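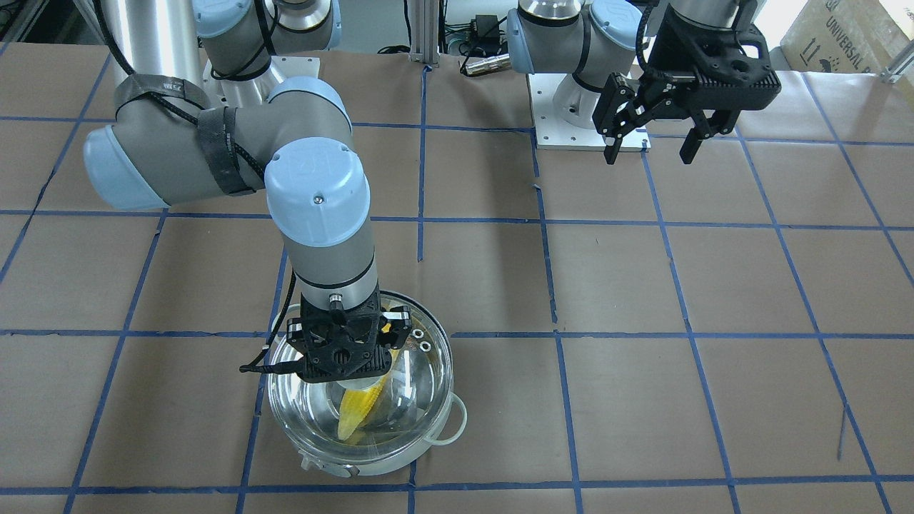 Two-Arm Bench Cell: Pre-Power Checklist, With Comments
Calach Shared Workshop, bench 2
Revision: August. Replaces the sheet with the coffee ring on it.

Fill this in before the supply goes on. A tick means you looked. If you ticked it from across the room while putting your coat on, please use the box marked "did not look," which was added for you personally.

SECTION A - BASES AND SURFACE

A1. Mounting plates tight, both arms. Push each base with your palm.
Result: OK
Comment: The right arm passed last month too, then walked a finger's width during a demo. Bolts now have paint marks. If the marks don't line up, stop.

A2. Paper flat, no bubbles under the work area.
Result: OK, with reservations
Comment: Creased and smudged, with small tears by the tape. It can stay until a gripper finger catches in one.

A3. Grid tape stuck down.
Result: MARGINAL
Comment: Some strips are frayed. The squares are squares in the sense that they have four sides. Fine for placing things by eye. Do not use the grid to calibrate anything, and do not write to the list saying your calibration is off after using the grid.

A4. Loose items cleared out of reach of both arms.
Result: FAIL, then OK
Comment: Cleared. Screwdrivers live on the Hendricks rack, where there is a hook for every one of them and usually a screwdriver on none.

SECTION B - CABLES

B1. Forearm straps snug, cable can't slide.
Result: OK
Comment: Snug means you can get a fingernail under. One member got a whole thumb under and called it snug.

B2. Slack at the gripper. Move the wrist by hand through its full range, power off.
Result: WATCH
Comment: The loop by the right gripper likes to hang over whatever is underneath, pot rims included. Shorten it with one more tie at the next service. Not two. Two was tried, and the connector came out.

B3. Wiring behind the table clear of both shoulders.
Result: OK
Comment: It's clear of the shoulders. Tidy is a separate item and isn't on this form.

B4. Power adapters labeled.
Result: FAIL
Comment: Carried over from the last revision, and from the one before. The label maker is in the Flirkell cabinet. It has tape in it. I checked.

SECTION C - GRIPPERS AND POT TASK

C1. Fingers open and close evenly with no load.
Result: OK, both arms
Comment: Left one clicks. It has always clicked. Log it only if the click changes.

C2. Force limit set for the glass lid.
Result: OK
Comment: Read the number off the screen, not off your memory. The lid knob needs a light pinch, and our last lid is the reason this line exists.

C3. Lid lift, slow speed, one person at the stop button.
Result: OK
Comment: Lift straight up and pause before moving sideways.
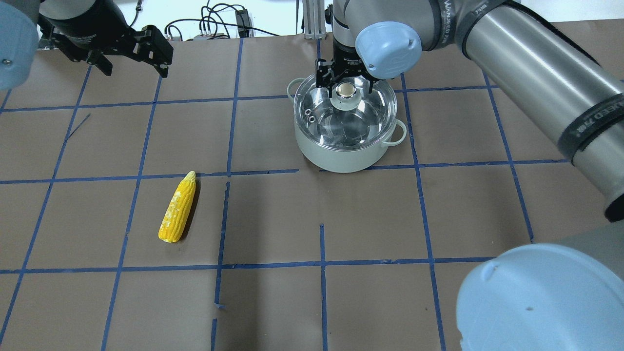
Can I run the lid lift alone if I keep the stop button within reach?
Wait for a second person. You'll be watching the gripper, and your hand will drift off the button without asking you.

C4. Corn in a marked square, clear of the pot.
Result: OK
Comment: Any square you like, but write down which. "The usual one" has been written down 11 times and refers to at least three squares.

C5. Arms can't reach each other in the shared zone.
Result: OK at slow speed, NOT TESTED at full
Comment: Park one arm before the other goes for the pot. The Gornia script is supposed to enforce this. Please behave as if it doesn't.

SECTION D - STOP AND POWER

D1. Stop button kills both arms.
Result: OK
Comment: Tested with each arm moving in turn. Support the forearm when you test. With the power gone it comes down, and it doesn't care what you had under it.

D2. Run counter noted.
Result: 1,411 cycles
Comment: Finger pads get swapped every 600, so the second set is overdue. The new pads are in the drawer under the bench, in the bag that says "washers."

D3. Supply off at the wall when you leave.
Result: Your turn
Comment: Off at the wall, please. The software button that says "off" means "resting."

OPEN ITEMS
A3 re-tape the worst strips
B2 one more cable tie, right arm
B4 adapter labels
C5 full-speed test, two people, evening session after 7
D2 finger pads, both grippers

Cleared for slow-speed use only until C5 and D2 are closed. Sign the back of the sheet, in pen.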